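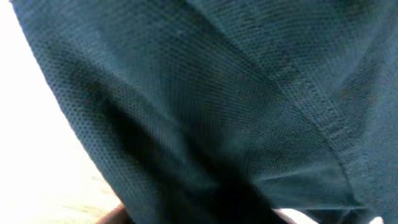 According to Ruby-Lee Tapsell, a shirt folded in thirds never creases, and anyone who says otherwise is folding it wrong. I have my doubts. Sorting day at Irnarstead fell on 18th December, and by the afternoon I had seen a good many shirts done in thirds come off the pile looking much like the ones done any old way.

The gallery is short and stays with the cloth. The label on the bag from Wisside promised "easy care" throughout – a claim I have met before and never found much in.

Dark blue-green knit, close up, with the small dimples you get on a polo shirt. It's bunched here, and the deep fold through the middle goes nearly black. A knit like this is supposed to forgive bad folding. Perhaps it does, given a week in a drawer.

We had 359 items on the list, and the Dunstan method (2 folds, then roll) was tried on the knits only. It saves space, I'll grant that. Whether it saves ironing is another matter, and the people at Oltside who swear by it have yet to show me a collar that came out flat.

Woven shirts went on hangers.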